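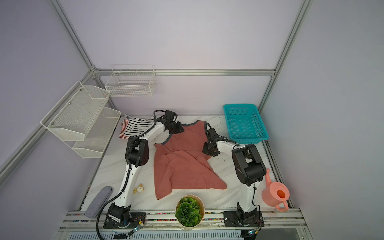
Coral-pink T-shirt with a dark gray collar.

2 min read

September, by the Clorkberg blog

I stopped buying new T-shirts two years ago, and my closet is easier to live with. I own fewer than I used to and wear all of them.

Most of mine now come from the thrift store on Barroso Street. The shirts hang by color, so you have to read every label for size. I check the collar first. If it waves when you lay the shirt down, it will keep waving. Then I look at the armpits and hold the front up to the window to find pinholes near the belt line. Shirts usually cost 3 dollars. Bruvard, the bigger place out past Hallau, charges more and sorts by size, and I still go there when I need something for work.

I wash everything cold and hang it over the shower rod. The dryer was what ruined my old ones. I had a green shirt from college that lost two inches of length in one winter, and I kept it for painting.

Small holes I fix with a thin needle and one strand of thread, from the inside. It takes me 30 minutes to do a bad job and a bit longer to do a decent one. Stains I mostly leave alone. Dish soap gets out salad dressing if you catch it the same day. I have had no luck with coffee.

Next month I want to try dyeing two faded black ones in the big soup pot. If the pot survives I'll write that up too.

Contact | © Clorkberg blog | Back to top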